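Cloth folding

Cloth folding is the household task of bringing towels, shirts, napkins and other soft goods into a flat, regular shape so that they can be stacked and put away. It is among the oldest of home chores, and families tend to hold firm opinions on how it ought to be done.

Most methods start at the corners. Two neighboring corners are picked up and drawn apart until the top edge runs nearly straight, and the rest is left to hang and settle for a moment — a gentle shake helps with stubborn creases. The piece is then laid down and halved, and halved again if it is large. The Lovton fold, a favorite for bath towels, finishes in thirds and takes 5 steps in all.

A table is kinder to the back than a bed, and a mat or spare cloth spread on top keeps lighter fabrics from sliding about. Many people keep a low bin within reach for pieces still waiting their turn.

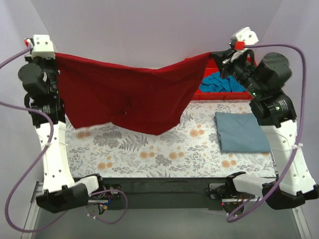

Kerville Home Companion, vol. 12, p. 692

Soft, heavy cloth sags in a wide curve when held by its two upper corners, and the lower part gathers into loose folds, so it is best lowered slowly, bottom edge first.

See also: Ironing, Linen closet, Laundry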